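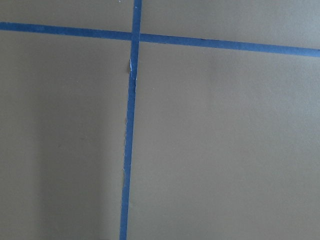

March, bench 2, Hirenero trial, second notebook

Okay, picking up where I left off before lunch. The Prindholm people want our written opinion on the Hirenero kit by the end of the month, and I keep putting my notes on the backs of things, so from now on it all goes in here.

For whoever reads this later: Hirenero is the bundle, meaning the workspace calibration software plus a year of support, and they sell it for use with whatever six-axis arm you already own. Jolldale is the reseller. The pitch is that you lay out a grid on your table, jog the arm to a few of the crossings, and the software builds you a table map that any program can use. No probe, no fancy target plate. I liked that a lot when I read the brochure (I've spent too many afternoons of my life with dial indicators!) and I still mostly like it.

Setup this morning went fine. Installer took 17 minutes, license key worked the second time, and it found the controller by itself. The quick start guide is good until page 3, where it tells you to open a menu that got renamed in the last update. I lost a while to that. The menu you want is now under Cell, then Surface, then Teach. Writing it down big so I don't have to hunt again.

Taught the grid at slow speed. You bring the gripper down over a crossing, nudge it, confirm on the tablet, go to the next one. It's dull but you get into a rhythm, and the beep when it accepts a point is weirdly satisfying. One gripe: there's no undo. If you confirm a bad point you have to finish the whole pass and then go back and edit it in the table view, and the table view calls the points by number only, with no little map to tell you which one is which. I drew my own map on scrap paper. A kit at this price should draw it for me.

First pass came back with a fit error I didn't believe, so I ran it again with the lights off over the far end in case the wrist camera was getting confused by shadows. Better, still not great. I saved that one as run 333 and went on to the pick and place part.

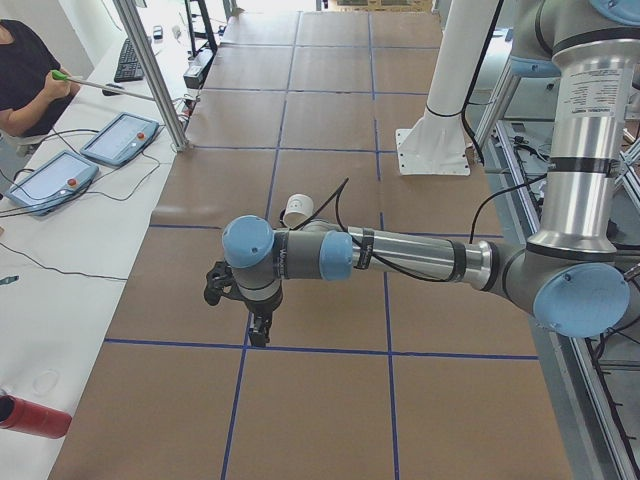 Mahtab Mahmoudi read the first half of this over my shoulder and thinks I'm being too easy on them. Her view is that a fit error you can improve by switching off a lamp is a fit error you can't put in a report, and she'd want the same pass repeated on another day, by someone who hasn't read my notes, before we say a word to Prindholm about accuracy. She also asked whether the support year starts on delivery or on activation. Good question, I had no idea, and the contract is not exactly clear.

So I called Jolldale. It starts on activation, they say, and they'll put that in an email. While I had them on the line I asked about the missing undo and got a long friendly answer that came down to "next release." I asked when that was and got another long friendly answer.

The pick and place routine is the part where the kit earns some of its money. You pick a cell, pick an object height, and it writes the approach and retreat moves for you in a form you can read and change. I compared it with the Sugiyama package we tried last year, where the generated code was a solid brick of numbers and you just had to trust it. Much happier with this one. I changed the approach height and the speed in maybe a minute and didn't need the manual at all.
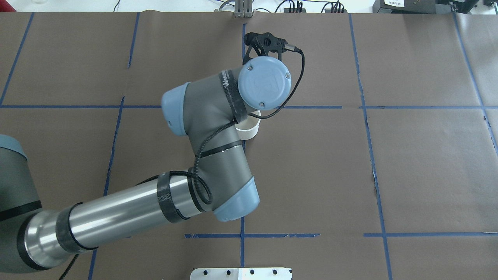 What I'm less sold on is how the software thinks about obstacles. It knows the table and it knows the arm, and that's all. Anything else you have to enter as a box with a safety margin, and the default margin is huge. With the white cup where it was, right in under the wrist, the default box would have ruled out half the moves I wanted, so I need to find out how far down the margin can go before it complains. It also has no notion of cable slack. Ours loops way out to the side of the wrist and I'd love to be able to tell the planner about that. Asked for it on their feedback form, ticket 505.

Still to do: repeat pass with Mahtab at the controls and me keeping my mouth shut, check if the table map survives a controller restart, try the export to plain text. Fresh tape first where it's torn, then teach the crossings again from zero.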